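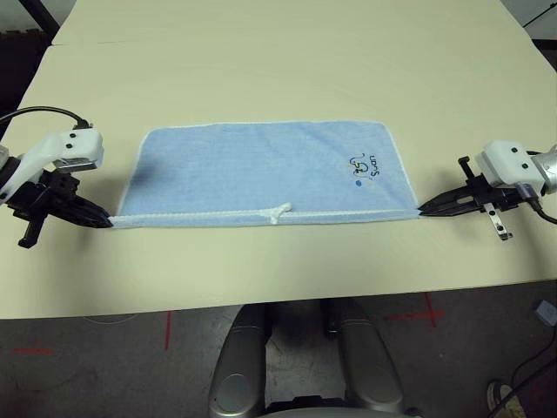
Item 169, light blue towel with white hem, on the table in the linen room at Melldale.

NOTICE TO FORMER RESIDENTS AND THEIR FAMILIES

Melldale House closed its doors to residents in January. Under the terms of closure, all household linen not claimed by its owner was to be examined, entered in the register and held for collection. The register was completed on 2019-11-25. What follows is the statement of the Linen Officer, Khadija Slaoui, concerning one entry. It is attached to the register at her request and with the consent of the Director, Mr. Driss El Ouafi.

Statement of the Linen Officer

1. I was employed at Melldale for 20 years. In that time every article that passed through the linen room was marked with the room number of its owner, in laundry ink, on the hem or on the loop. The rule was mine and I applied it without exception until the matter set out below.

2. Item 169 is a child's towel. It is light blue, with rounded corners and a white border. A small figure is embroidered near one long edge, with a few letters beside it and a blue dot of stitching underneath. It came to Melldale in the suitcase of Mr. Amr Chraibi, who was eighty-one and had no children on his record.

3. On the day of his admission I asked Mr. Chraibi to hand over his linen for marking. He gave me two sheets, a bathrobe and four white towels. He did not give me the blue one. I informed him that unmarked articles could not be washed with the general load. He replied that in that case he would wash it himself.

4. He did so, in the basin in his room, every second week. Residents were not permitted to do laundry in the basins. I wrote to him once on the subject and received a courteous answer on the back of my own letter. It said that the towel had belonged to a boy in Prirkov, that the boy would be a man of fifty by now, and that the rules of the house were in every other respect very fair.

5. I did not write again. I began to leave a measure of soap flakes with his clean sheets. This was entered in the accounts as general use. The current Director was not in post at the time and bears no responsibility for it.

6. In his last winter Mr. Chraibi could no longer stand at the basin. The aide on his corridor, Ms. Hòa Kim, brought the towel down to me folded inside a pillowcase and asked what the procedure was. I told her there was none. I washed it by hand after the evening load and dried it on the rail behind the door. From then until his death it came down and went back up in the same pillowcase, and neither of us recorded it.

7. When his room was cleared, his effects went to the county. The pillowcase was in my cupboard at the time. I should have reported it, and I did not.

8. In preparing the register I laid the towel out flat and looked it over on both sides, as I have done with every article. Inside the fold of the loop I found a number in faded ink. It was 20. Mr. Chraibi never lived in room 20 and the mark is not in my hand. I can only suppose that another house, somewhere else, once had a linen room and a rule.

9. I wrote to the children's home at Prirkov. The building has been sold to a firm named Britalow, which forwarded my letter to a former matron, Mrs. Sanaa Radwan. Her reply is attached. She confirms that the children there were numbered for laundry purposes and that Mr. Chraibi taught carpentry at the home for six years. Number 20 was a boy who left at the age of nine to live with relatives abroad. She has his surname and an old address, and she has written to him.

10. The register form requires me to choose between "claimed," "unclaimed" and "disposed of." I have chosen none of these. I ask that Item 169 be held at my own address, at my own expense, until Mrs. Radwan has had an answer.

Signed, Khadija Slaoui

Note by the Director: Request granted. The soap flakes need not be repaid.
D. El Ouafi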